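Wurno 47: what changes with the new driver package

Office newsletter, 02/04/2026

Many of you asked in the last weeks when the new driver package for the Wurno 47 label printer will be ready. It is ready now. You can take it from the download page of Pledik, under Printers, and it works for both the desk model and the wall model. If you still use the old package, please read this item until the end before you install, as the order of the steps is important.

First, remove the old driver. On many computers the old driver stays in the list of printers even after you delete the printer itself. Open the print server settings, go to the Drivers tab, choose the Wurno entry and press Remove. If the system says that the driver is in use, stop the print spooler, start it again, and try one more time. Only after this should you run the new installer. Keep the USB cable unplugged until the installer asks for it.

The new package has two parts. One is the driver, and the other is a small program called Anholm, which shows the paper level, the head temperature and the queue. You may install the driver without Anholm. We recommend it for shared printers, but on a single desk it brings not so much, and it starts together with the computer, what some people do not like. 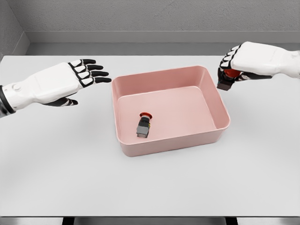 Rania Metwally wrote to us that after the update her labels came out shifted to the left, and that only the labels with a barcode were wrong. She had already cleaned the rollers and changed the roll, and she asked if she should go back to the old version.

Going back is not needed. The new driver does not read the margins which you saved in the old one. It takes the factory margins, and these are made for the wide roll. Open Printing Preferences, choose your roll size again from the list, and press Save as Default. After that, print one test label with a barcode. If it is still shifted, run the calibration from the printer menu (hold Feed until the light blinks two times).

A word about the queue. The old driver could send 1,000 labels in one job, and the new one can do the same, but the preview becomes very slow with such a big job. You can switch off the preview in the Advanced tab.

For the users of the Bañuelos stock software: the connection to the new driver is working, but you must choose the printer again in the software settings. The saved name is different now.

A version for older systems is planned for later. We will write here when we have the date.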